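Chapter 5
Surfaces and Solids

In the first four chapters we measured flat figures only. Now we begin with solids, and the reader will need again the rules for area. A plane has no thickness - a block has length, width and height, and its faces meet at edges. 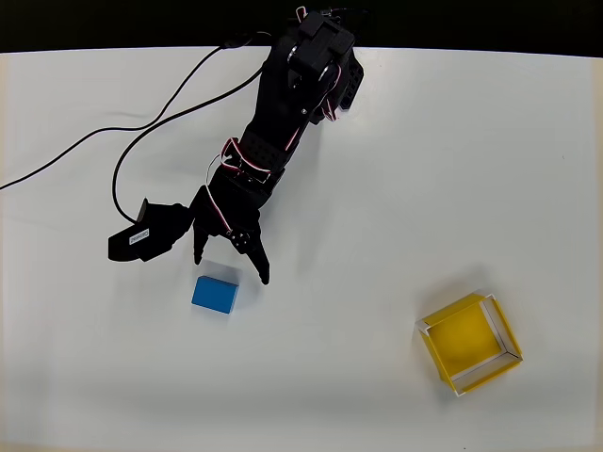
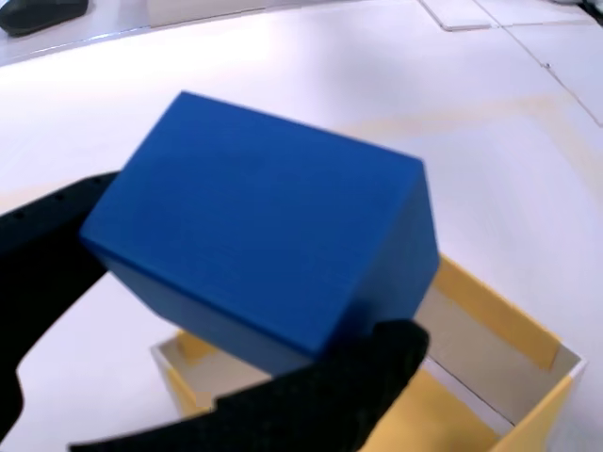
Gregor Rutherford, in his letters from Lirutberg, complained that pupils learn the volume of a block before they can say what a face is, and he asked his own class to wait with formulas until June. We follow him in part. Section 5.1 treats faces and edges, and volume comes in 5.2, with 47 exercises.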